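Skisholm Consent Forms: README

Version 2, March 2023

A set of 252 consent forms and patient leaflets for genetic testing, gathered from clinics in the Grinolside area. Names, signatures and hospital numbers were removed before the text was typed up.

Contents

forms.csv: one row per document, with year, clinic code and type of test
text/: plain text, UTF-8
labels.csv: sentence labels in 9 classes (storage of samples, sharing with relatives, unexpected findings and so on)

Known gaps

Leaflets for newborn screening are thin. 50 forms have no year. Scans of poor quality were typed by hand and may hold spelling slips.

Use

Free for research and teaching. Please cite as Griremau, Skisholm Consent Forms.

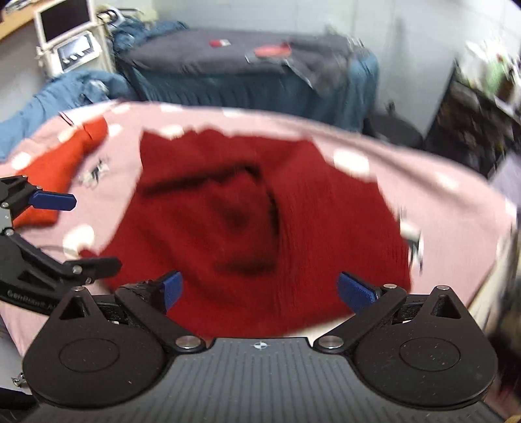
Can the forms be used as templates in a clinic?
They are kept as a record of past wording and have not been checked against current law, so a clinic should write its own.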